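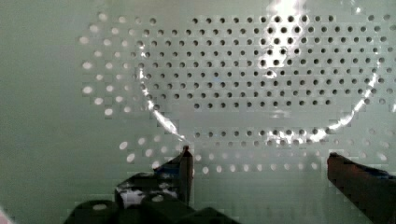 Open gripper in front of a perforated panel, Pulden open day

The **Pulden open day** is a yearly public demonstration of robot handling work held at the Pulden workshop in Kaltdale. It began as a half-day visit for students from the technical school in Tunby and was later opened to anyone who signed up. The edition covered in most detail by local records took place on 19 March 2018, when 102 visitors attended over nine hours. The main subject that year was the handling of kitchen items by a single robot arm with a two-finger gripper.

## Background

Pulden was set up as a training workshop for machine operators. Its first robot cells were used to teach palletizing and parts loading, and the early visits showed only that kind of work. Guests stood behind a painted line and watched the same crate being filled and emptied. Attendance was low, and the visits were dropped for two years.

They were brought back by Lionel Hebden, who ran the workshop's evening courses. Hebden wanted a demonstration that people could follow without knowing anything about factories, and he chose household objects. In a short article for the Bainbridge parish newsletter he wrote that "everyone has picked up a bowl, so everyone has an opinion on how it should be done." The kitchen table, as the staff called it, was first shown in November of the year before the 2018 event, to a group of teachers.

The household demonstration was paid for out of course fees. A request for outside money had been turned down, and the printed program for the day ran to a single folded sheet.

## Program

Visitors were admitted in small groups. Each group had a short talk in the entrance room, a safety briefing, and then a period at the table. The talk was given by Hebden in the morning and by Raed Atallah, the workshop's lead technician, in the afternoon. The two versions differed a good deal. Hebden spoke mainly about jobs and training, while Atallah kept to the machine and took questions as they came up.

The printed program listed these parts:

- arrival and sign-in
- talk on robot handling
- safety briefing
- table demonstration
- questions and a look at the control software

Children under ten were asked to stay with an adult. A planned second session on welding was canceled before the doors opened, and the time was given to the table instead.

## Demonstration

The demonstration used a white arm mounted at the side of a white table, with a black gripper and its cables on the outside of the arm. The items set out on the table included a banana, strawberries, a slice of citrus in a small blue bowl, a red squeeze bottle of ketchup on a plate, and a green plastic colander. Operators worked from a list of short tasks, such as moving one item into another or shifting a container to a new spot.
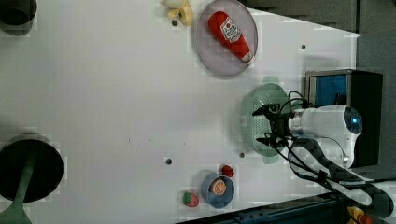
Tasks with the colander took up much of the morning. A container with a rim can be held in more than one way, and Atallah used this to explain how a grasp is chosen. One finger can go inside the wall and one outside, or the gripper can come down over the container if the opening between the fingers is wide enough. He told the groups that thin plastic tends to bend when pinched, and that an operator who closes the fingers too far may move the container before lifting it.

Soft and small items were treated separately. The talk compared a strawberry, which has a narrow top and rounded sides, with a bottle, which is larger but easy to knock into a roll. Atallah described fruit as harder to plan for than packaging — packaging comes in known sizes, and fruit doesn't.

Visitors could call out a task from the list. Requests that were not on the list were written on a board and discussed at the end of the session. The most common was to have the arm squeeze the ketchup bottle, which the staff declined for reasons of cleaning.

### Cameras

Part of each session was given to how the robot is supplied with pictures. A small camera near the gripper gives a close view of whatever lies between the fingers, and a camera over the table gives the wider layout. Atallah pointed out that the close view is limited when an object fills it, and that glare on clear or shiny surfaces can hide an edge. The overhead view has the opposite problem. It takes in the whole table, but the arm itself covers part of it during most moves.

Groups were asked to say which view they would trust for a given task. According to the workshop's notes, most people chose the overhead view at first and changed their minds once the arm was over the object.

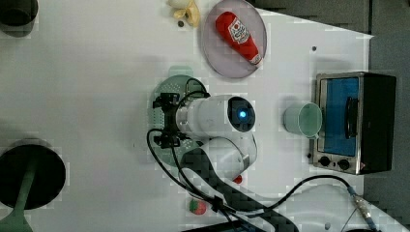
The last part of the table session dealt with reach and layout. Larger things, among them a small toaster oven, limit where an arm can travel, and the operator has to think about the elbow as well as the fingers. Atallah used the word "elbow" throughout the day, although the course manual prefers joint numbers. Cable routing was covered too. Cables on the outside of an arm are easy to reach for repair but need enough slack for the wrist to turn.

## Reception

The workshop handed out 500 comment cards across the year's events and got 53 back from the open day. Most dealt with the table demonstration. Several people wrote that the arm moved more slowly than they had expected, and a few asked for seats. One card, quoted in the following year's program, said that the talk in the afternoon was "worth the bus fare from Tunby."

The Bainbridge newsletter printed a half-page report. It praised the question period but said that the back row could not see the near side of the table. Hebden replied in the next issue that a screen would be added.

## Later editions

A wall screen was in use at the next open day, showing the overhead view to people waiting in the entrance room. The kitchen items were kept, with a longer task list, and the welding session was finally held. Hebden left the evening courses soon afterward, and Atallah took over both versions of the talk. Sign-in was moved to the Tunby side entrance, where there is more room to park.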